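Basket Case: Our Semester With a Pick-and-Place Arm
Waltgate Robotics Club, student project report
Written up by Nazma Gunawardena

So I should start with the fact that I joined this project two weeks late and knew nothing. I'd done a little Python in class, I'd never wired anything, and I thought "end effector" was a movie thing. Sadao Aoki was already deep in it by then and he handed me a stack of his notes (handwriting like a seismograph) and told me to read the part on calibration first. I read it four times. I still think it's the best thing he wrote all year!

What we wanted to do sounded easy. Get the arm to pick a soft object off a table and put it in a basket, then get it to take the object back out again. Going in is the fun part and you get decent results pretty quickly. Coming out is where we spent basically our whole semester. A basket has walls, the walls have a rim, and the gripper has to come down inside without clipping that rim, close on something squishy, and go straight back up. We named the control program Malik after the cat that lives behind the Waltgate shop, mostly because it also knocked things off tables.

How we taught it: one of us drives the arm by hand with the controller while the computer records the joint positions and the camera images together. Then you train on all those recordings and hope it learned the thing you meant. By the end of October we had 485 recorded runs. I was so proud of that number. Then Sadao sat down and went through every one and threw out a whole bunch, and we were left with 223 that he'd call clean. I was kind of crushed. Some of them were mine and I had thought they were great, but when he played them back I could see it, I kept pausing over the basket while I made up my mind, and the model had picked up the pausing. It would come over the rim and just hang there, thinking about lunch.

After we retrained on the smaller set the hanging pretty much went away. That was the best afternoon of the project for me. I yelled loud enough that the Harkia team next door came over to see what broke.

Stuff that gave us trouble, in no special order:

The basket slides. It's light, and if a finger so much as brushes the side it scoots across the table and every position after that is wrong. We talked about taping it down and decided against it because we wanted the arm to cope with the basket being in different spots. I still go back and forth on whether that was smart. It cost us a lot of time.

Shadows. The arm throws a big soft shadow over the table, and when the blinds were open there was a second one. Our early model did fine in the morning and got weird after lunch. We ended up recording at different times of day on purpose, which helped more than any of the settings I fiddled with.

Grip force. Too gentle and the object drops on the way up, too hard and it squashes and pops out sideways. Sadao found a middle value by doing 20 lifts at each setting and writing down what happened. I would have guessed and moved on, so I'm glad it was his job.

The Bélanger write-up. Our advisor gave us an older club report by that name that used a flat tray, and we copied its approach path almost exactly. Bad idea for a basket! The path comes in low from the side. We lost most of a week before one of us (okay, me) drew it on the whiteboard and saw it went right through the wicker.

If I did it over I'd keep a log from day one. Ours starts in the middle, and there are whole stretches where the only note is "better??" in my handwriting, with no clue what was better. I'd also practice driving the arm for a few days before recording anything that counts.

For next year's group, the training code is in the shared folder under Malik, and the clean recordings are in there too, sorted by Sadao's system, which he explains in a text file longer than this report. Please try it with two objects in the basket. We ran out of time, and I really want to know if it picks one or gets stuck between them. Come find me if you get it working, I'll bring snacks.
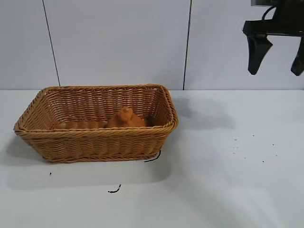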